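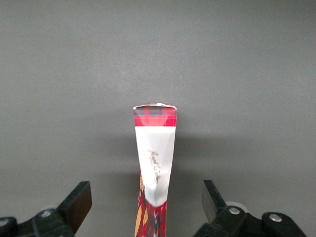 Section 4. Working at the assisted packing bench

Since the changeover at Tivamholm, packers no longer lift each returned item by hand. The arm does the picking and the packer does the checking, the paperwork and anything the arm refuses. Thin cartons still need the most attention from you. A tall, narrow box standing with its slim side between the open fingers, like the red and white one with the tartan band, leaves a wide gap on both sides and may be bent or creased partway down. Whether it goes on to stock or to repack is your decision. The arm does not grade damage.

4.1 Before the shift

1. Sign in at the bench panel with your own code. Do not work under the code of the person before you.
2. Check that both fingers are open and that the screws at the foot of each finger are tight.
3. Wipe the gray surface with a dry cloth. Do not use spray.
4. Select the list for your bench. The limit is 274 items per list. Longer lists are split by the shift lead.
5. Press READY and step behind the floor line.

CAUTION: Keep hands and sleeves off the surface while the amber lamp is lit. Press HOLD and wait for the lamp to go out before you reach in, even to straighten a single item.

4.2 When the arm stops

The arm stops and sounds two tones when it cannot settle on a grip. This happens most with round or soft items and with cartons that have torn flaps.

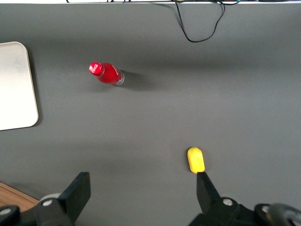 1. Press HOLD.
2. Turn or move the item by hand, keeping it clear of its neighbors.
3. Step back and press RESUME.
4. If the arm stops again on the same item, press HOLD, take the item off and enter it as MANUAL.

NOTE: Manual entries are not counted against the packer. During the July trial some people kept retrying to avoid them, and the line slowed down. Hélder Pacheco has removed the manual count from the weekly sheet.

4.3 Changes to your job

Packers rotate every 2 hours between the bench, the repack table and goods-in. The bench involves less lifting than the old line and more standing still, so the rotation applies to everyone, including leads. Bench pay is the same grade as packing.

Training is one full shift alongside Adanech Shiferaw or Muammer Özkan. Until they have signed your card you may press HOLD but not RESUME.

Faults that show a code on the panel go to Prakash D'Souza in maintenance. Write down the code before you restart. Do not loosen the finger screws yourself.

Revised 26 August 2019. Replaces the sheet posted at the Toseck line.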